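Heso two-arm bench kit, with the MacBrayne rule pack
Reviewed by Kelly Wragg, Waltadley

The Heso kit is sold as a frame, a pair of arms, wrist cameras and a printed set of working rules written by MacBrayne. The hardware has been covered elsewhere. This review is mainly about the rule pack, and about whether a small workshop can keep to it during a normal day's fabric handling.

The pack has 44 rules on 14 pages. They are grouped by when they apply: before power, during a run, between runs and at shutdown. Each rule is one sentence with a box for initials. I used it from a Wednesday morning start for 29 sessions, most of them sorting mixed clothing into containers on or beside the bench. The previous bench here was a Darberg, which came with a single laminated sheet, and I have used that for comparison.

The "before power" group is the best part. Rule 3 asks for the reach of each arm to be checked with the joints moved by hand, including the zone in the middle where both can meet. Rule 5 asks for the stop button to be pressed once with the arms powered but still. The Darberg sheet has the second of these and leaves out the first. With two arms sharing one pile of cloth the first matters more, as the overlap is where contact happens.

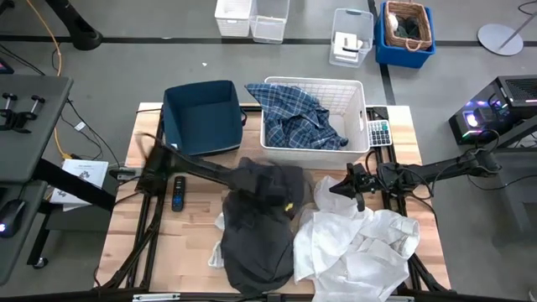 Both arms over the fabric pile, with the storage bin and basket along the back of the table.

Rules for the run itself are sensible but uneven. Hands stay outside the rails while either arm is enabled. One person holds the stop and does nothing else. Speed is limited during the first pass with any new material. I have no complaint about these. Rule 19, however, says that the table shall be "clear of items not required for the task", and gives no definition of required. Small hard objects behave very differently from cloth if a gripper closes on them, and a rule this important needs a test that two people would apply the same way. We now write an item list for each task and tape it next to the sheet. Anything on the table and missing from the list is either added or taken off before the next run.

Loose fabric gets only one rule, to the effect that garments should not be gripped where they hang near a joint. I would have liked more. A long sleeve or a belt can follow the gripper for some distance, and the operator's attention tends to be on the fingers. The pack says nothing on maximum garment length, or on what to do when both grippers hold the same piece. Our local rule is that one arm must let go before the other goes above half speed.

Cables are treated well. Each arm must be taken through its full travel while someone watches the cable at the elbow and wrist, and floor cables must be routed away from the side where the operator stands. It takes 6 minutes and should be repeated whenever the bench is moved.

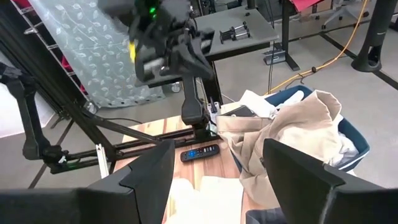 The section on wrist cameras covers mounting, lens cleaning and privacy. The privacy rule is stricter than I expected: anything personal in the background is to be moved before recording, and people passing through must be told. I would keep it as written. It does mean that the area behind the bench has to be checked as carefully as the table - a wrist view takes in much more of the room than one tends to assume.

Shutdown is short. Arms go to rest, power goes off at the wall, the basket is emptied and the log is signed. The log form is poor. There is one line for faults, too narrow for a date and a sentence, and no column for near misses. We replaced it with our own in November.

Printing quality is adequate. The line drawings are small and two are the wrong way round compared with the bench as delivered, left arm for right. MacBrayne supplied a corrected page on request, but it should be in the box.

For a workshop with one single-arm bench the Darberg sheet is enough and is quicker to read. For two arms over a shared work area I would take the MacBrayne pack, with rule 19 rewritten and a proper log added. Heso sells the pack separately, and it can be used with other frames provided the reach check is redone from scratch.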